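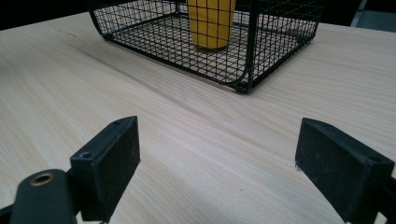 Timber furniture at the Balholm branch will be re-oiled from 17 March 2026. Pale tops show wear late, and reflected light across the grain can hide small marks like the dark specks on this one, so each surface is to be checked from two sides. Wire baskets and trays should be lifted off beforehand. Curing takes 8 hours at normal humidity. Colour may deepen slightly. Report rough edges to Nhi Huỳnh, extension 215. The Olura reading room stays open throughout.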